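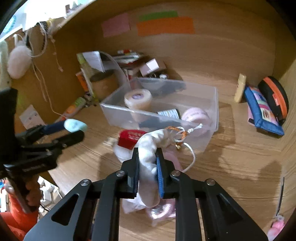
According to Huw Parri, a divergence sheet is wasted effort on anything shorter than a novel, and most writers would do better to start drafting and fix the dates afterward. For a short story with one setting he may be right. The method below is meant for longer alternate history, where a changed event in chapter one has to agree with a railway timetable in chapter thirty.

Keeping a divergence sheet for an alternate history novel

Last revised April 26, 2018

What you need: a spreadsheet or a ruled notebook, a real-world chronology of your period, and a working outline. The worked entries come from Varness, a manuscript in which the port of Bradau is never handed over to the republic of Betalia.

1. Fix the point of divergence

Write the point of divergence as a single sentence with a date, a place and an actor. "The war goes differently" can't be tested against anything. "In November the Bradau harbor board refuses to sign the transfer" can. If the sentence needs two verbs joined by "and," you probably have two divergences. Decide which one causes the other and keep the first.

2. Set up the columns

Use five columns: date, event in our history, event in the book, cause, and chapter. The cause column takes the row number of an earlier entry. Leave it blank only for the point of divergence itself. Any other row with a blank cause is a coincidence, and readers of the genre notice those quickly.

3. Work forward in bands

Fill in the first year month by month. After that, go by year up to the opening of the main story, then by day for the scenes on the page. Don't fill bands you will not use. The Varness sheet has 2,446 rows, and a good part of the middle section was never referred to by any chapter.

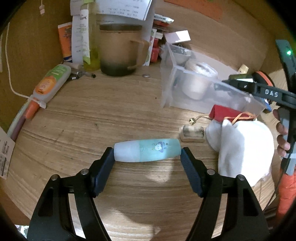 How far from the divergence can real people still appear?
Anyone already born at the point of divergence can be kept, provided the cause column doesn't touch them. For people born later, use new names. Some authors allow real figures for as long as 50 years past the change and treat it as a convention of the form. Either rule works if it is applied throughout.

4. Mark what the narrator knows

Add a letter to each row: K if the viewpoint character knows of the event, R if the character has heard a rumor of it, U if unknown. Rows marked U may affect the plot but can't be mentioned in that character's narration. With two narrators, use two letter columns. The reader will compare their accounts, so a difference between them should be entered on the sheet as deliberate.

5. Check the draft against the sheet

Do the first check at up to 200 manuscript pages. Go through the draft with a pencil and mark every date, title, border, coin and form of address. Look up each mark.
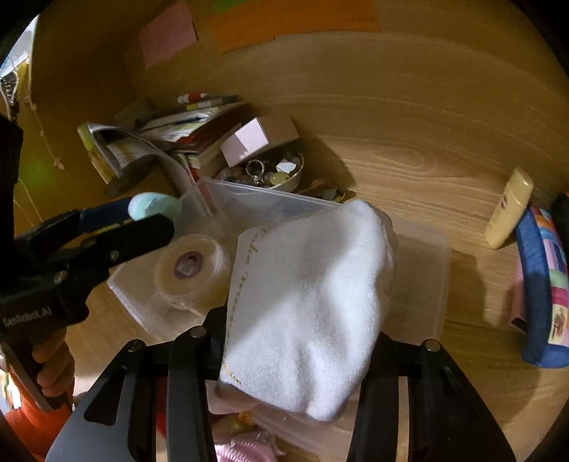

Marks with no matching row fall into two groups. Either the row is missing, in which case add it with a cause, or the detail was carried over from our history by habit, in which case change the draft. In Varness the character Reuter paid a hotel bill in Betalian currency in a city that Betalia had never governed. The error survived two drafts and was found at this step.

6. Lock the sheet

Once the check is clean, save a dated copy and make no edits to it. Later changes go on a second tab, with the row number they replace and the chapters affected.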